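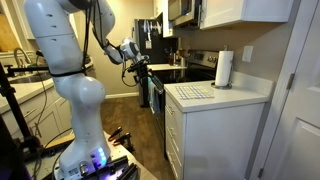
Yasuo Ikeda started to compare grippers because of a drawer. In November his group had one gripper from Vusden and one from Stivus, and both companies said that theirs was good for household work. "I wanted to know which one can open a drawer with a small pull," he told me. "The catalogue gives the force and the opening. It does not tell you how the fingers behave on a small round piece of metal."

He comes from Miyazaki and worked for many years with factory arms before he moved to kitchens. In a factory, he said, he could change the part or the table if the gripper had a problem. In a kitchen he must accept the knobs and the towels as they are.

The test list has 27 tasks. Each gripper does the whole list with the same arm and the same controller, and Ikeda writes every failure by hand in a notebook. His colleague Noboru Takagi takes care of the wrist camera and the cables. "Noboru has the harder job," Ikeda said. "When I change the gripper, the camera moves by 2 millimetres and he must calibrate again."

Takagi, who joined us later, agreed with this. He would like a fixed bracket for the camera, but the two grippers have different flanges and he has not yet found a design that fits both.
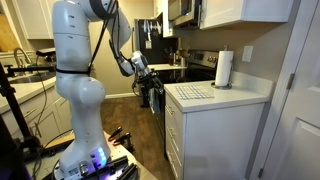 Which tasks showed the biggest difference between the two grippers?

Cloth was the clearest case. The Vusden fingers are thinner and can go under a fold, while the Stivus fingers often push the cloth away before they close. With bottles the result was the opposite, and the Stivus held them more firmly.

I asked Ikeda if this means that he will buy both. He laughed and said that the budget is for one. At present the Vusden has 13 failures more than the Stivus on bottles and jars, but he thinks that softer finger pads can correct a part of this. He has ordered the pads from Vornano and they have not arrived.

Takagi is less sure. "A pad becomes dirty in a kitchen," he said. "After some weeks it is a different pad." He prefers to wait for the endurance test, in which each gripper must close and open 2000 times on the same handle.

They will run that test at night, starting with the Stivus.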